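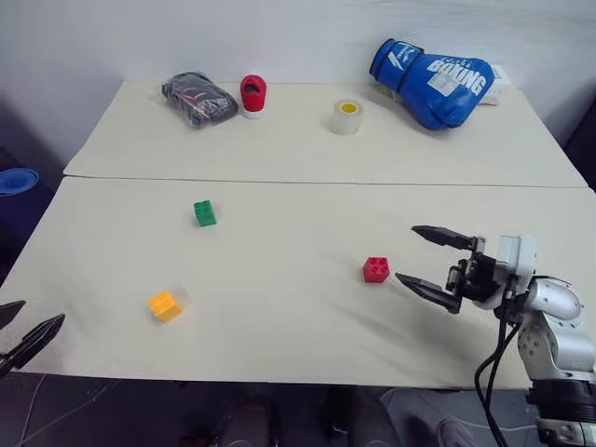
A roll of clear packing tape and a plastic-wrapped package on a white tabletop.

Navickas Revises Return Packaging Rules for Small Parcels

SKINDTON, January 2022 -- Navickas, a parcel consolidation company serving independent retailers, has issued a revised set of packaging rules for customer returns weighing less than five pounds. The rules apply to all returns entering the Skindton and Botthorpe sorting centers and replace the guidance that has been in use at both sites for the past four years.

The revision follows an internal review of 3,446 returned parcels received at Botthorpe. Of these, 1,507 needed some form of repacking before they could be sent on to the retailer. The most common fault was a closure that had opened along one edge in transit. The second was a return label placed across a seam, where it creased and could not be read by the scanner. In 189 cases the original outbound label was still exposed, and the parcel was routed back to the customer by mistake.

Under the new rules, soft goods such as clothing, bedding and cushion covers may be returned in a single layer of plastic film or in a poly mailer, provided the film is at least 2.5 mils thick and has no open vents. An outer carton is no longer required for these items. Rigid goods must still travel in a carton, with two inches of fill on each side.

Closures on cartons must be sealed with plastic packing tape at least two inches wide, applied in an H pattern on the top and bottom. Masking tape, office tape and string are not accepted. Tape may pass over the edge of a return label but may not cover the barcode, as glare from the tape surface lowers the read rate on the older scanners at Skindton.

All earlier labels must be removed or fully covered. Crossing out a barcode with a marker does not meet the requirement. The return label must lie flat on the largest face of the parcel, with a margin of at least half an inch on every side. On soft packages, customers are asked to press the contents flat before applying the label.

Retailers that use the Gelard returns portal will not need to change their settings. The updated instructions will be added to the label file that the portal creates, and will print on the lower half of the sheet. Retailers that supply their own printed inserts may continue to use existing stock until the end of May. After that date, parcels packed to the old guidance will be accepted but will be charged the standard repacking fee.

The repacking fee itself is unchanged. Retailers sending fewer than 500 returns per month will continue to be billed quarterly, and all others monthly. Fees are itemized by fault type, and the fault codes on the invoice have been reduced from 22 to nine. A table matching the old codes to the new ones is included in the rules document.

Parcels containing liquids, batteries or glass are outside the scope of the revision and remain subject to separate handling terms. Returns weighing five pounds or more are also not affected.

The full rules document, the code table and a one-page customer summary can be requested from the Navickas retailer support desk in Skindton. The summary is supplied in letter size and may be copied into a retailer's own return pages without further permission -- wording on tape width and label position should be left as written.

About Navickas

Navickas collects, sorts and consolidates small parcels for independent retailers. It operates sorting centers in Skindton and Botthorpe.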